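**Drundosdale Laundry Co-op - April bits and pieces**

Quick one this month, the printer is playing up and I've got a load in.

Dryer 2 is back. New belt, new door seal, still squeaks. Please don't kick it. The part came from Clamthorpe and the bill was $400, more than we wanted to pay but less than a new dryer. Dryer 4 is still out. If it has tape over the coin slot, it's out, even if the light is on.

Prices. Going up, sorry. A wash is the same, a dry goes up 40 cents from Monday. Water bill did it. We looked at cutting the hours instead and most of you said no thanks, you'd pay the extra. Members' cards still get the old price till they run out of credit, so top up before Monday if you want to be sneaky about it.

Lost property is out of hand again. The tub by the door has a doona cover, a school jumper, heaps of single socks and one very nice tea towel. Whatever is left at the end of the month goes to the op shop in Clamthorpe. Same goes for the coat hangers.

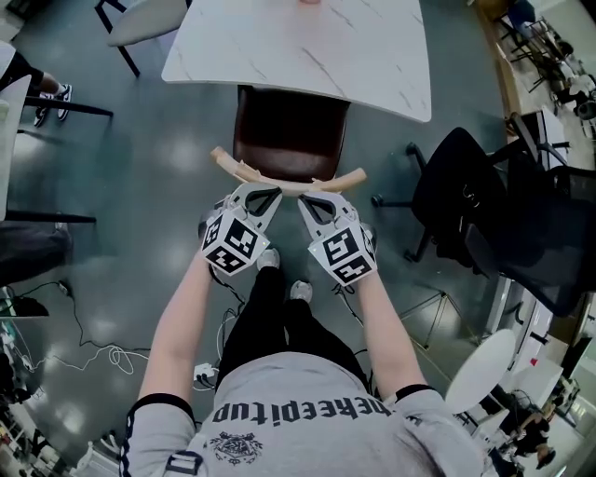 Printed t-shirts - a few people have asked why the lettering cracks. Mostly it's heat. Turn them inside out, cold wash, hang them up in the shade. Don't iron over the print. If you have to use the dryer, use low and pull them out while they're still a bit damp. Same for footy tops and anything with a number on teh back. Fabric softener doesn't help either, goes gummy on the print after a while.

Powder. We've swapped to Vura in the dispenser, the old one was clogging the trays on the front loaders. One scoop. One! Two scoops and it won't rinse out, and then you're back at the desk telling us the machine is broken. Unscented, for those who asked.

Mending table is on again, Wednesday from 6 pm. Bring your own buttons if you need them to match, we've got a big jar but its mostly shirt ones. Zips need more time so come early.

Roster for May is on the corkboard. Two gaps on the late close, pen is on the string.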